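Joner opens orders for Brundivar compact wagon

Joner has opened the order books for the Brundivar, a five-door compact wagon with all-wheel drive. First deliveries are planned for November.

The Brundivar uses a turbocharged four-cylinder engine with 200 horsepower and an eight-speed automatic gearbox. Top speed is limited to 142 mph. Curb weight is 3,852 pounds. A towing package can be ordered at any time before the car enters production.

"Customers asked us for a smaller wagon that they could drive all winter," said Ánh Ung, head of product planning at Joner. "We spent most of our development time on the suspension and the seats. Those are the parts you notice on a long trip."

Two versions

The standard Brundivar has cloth seats, 17-inch wheels and heated mirrors. The Brundivar Pillay adds 18-inch wheels, adaptive dampers, a heated steering wheel and larger front brakes. Both come with a full-size spare.

Service and warranty

Scheduled service is due once a year. Dealers can book the first visit when the car is handed over, and owners can change the date through their online account. Winter tires can be stored at the dealer for a yearly fee. 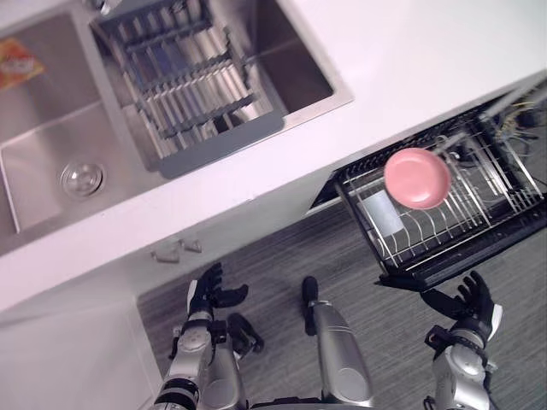

Ordering

Orders can be placed at any Joner dealer. Test drives begin in the weeks before first deliveries. Prices are available from dealers on request.

Press contact: Joner Press Office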